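About Storlow Garment Care

Automation at work, and what changes for our staff 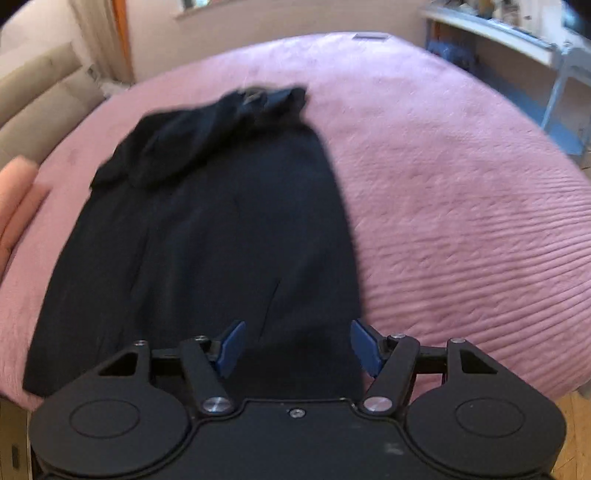
Storlow cleans, folds and returns clothing for residential care homes and private households. Folding is the slowest step in that chain and the one with the most repeated wrist movement. Since February it has also been the step where we are bringing in automation, under a program we call Fendine.

Fendine covers garments on soft surfaces as well as on tables. Dark, plain fabric is the hard case: edges and creases show little contrast, and a quilted cover underneath shifts when the cloth is pulled. Staff record how they grasp, spread and fold each type of item, and the recordings are used to train the folding cells built by our equipment partner, Roretti.

Job changes are set out in writing before a cell is installed. Folding staff move to one of three roles – recording, cell supervision or final inspection – at the same grade and pay. Training takes 9 working days. No shift includes more than 5 hours of recording, and breaks are scheduled separately. Stained, torn or delicate items still go to a person.

Cheng-en Kwok heads process engineering and is responsible for cell acceptance. Mei-kuen Yip runs training and handles role transfers, including requests to move back to manual work.

The Tsang building houses inspection and dispatch. Visits can be arranged through the front office, extension 3553.

Page last revised October 20, 2022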